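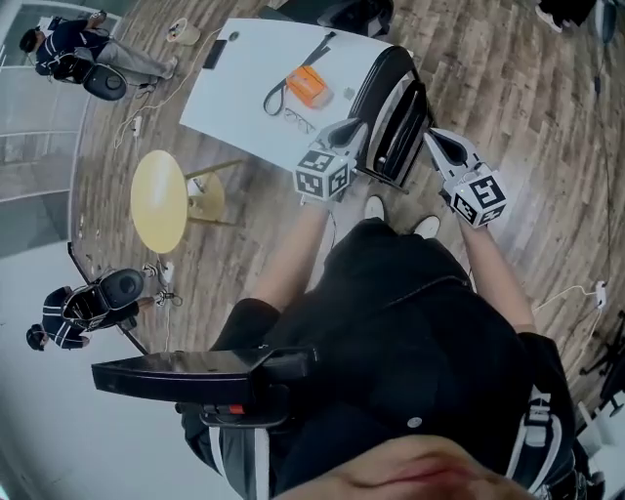 Chapter 5
Packing a Day Bag

Before we speak about suitcases, we must learn to pack a small bag. Most travelers open the bag first and search for their things after. In this chapter we do the opposite. Put everything on a table: the pouch, the eyeglasses, the strap. Keep the bag next to the table and leave it closed until you have looked at every item.

Sinan Karaca taught this method in Dikstead for 30 years. He asked his students to wait before packing and to say aloud where each thing will go. Eyeglasses without a case always go in last, on top.

Exercise 5.1 is on page 170.

© Edard Textbooks. Contact | Back to top
Shares: 245
This site uses cookies. Accept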